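**Fisix** is a software package for training and running grasp controllers from wrist-view video. It was written at Telside by Nilmini Akanda and Imtiaz Weerakoon, and is used mostly for desktop tidying tasks. Its claims are wider than its evidence.

## Design

The package has 3 parts: a recorder, a policy trainer and a playback tool that checks predicted finger width against the recorded width. The first public set held 2657 clips, of which 634 were set aside for testing. Training takes fisheye video as it comes, with no straightening step — a choice the authors defend on speed alone. 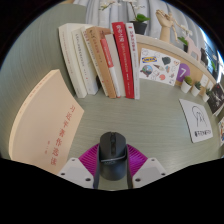

Does Fisix plan a path before it moves? It predicts a short run of motions from the latest views, and then predicts again. There is no separate planner and no map of the desk.

## Criticism

Shanthi Wijesinghe of Skunora reran the published tests and objected that training and test clips came from the same desks. A policy could score well by learning the desk. Mizanur Ekanayake raised a second point: the playback tool compares numbers with numbers, and says nothing of whether an object was held firmly.

Version 2, released in April, added a split by room. Scores under that split have not been published.

## See also

- Rathnayake (grasp labeling tool)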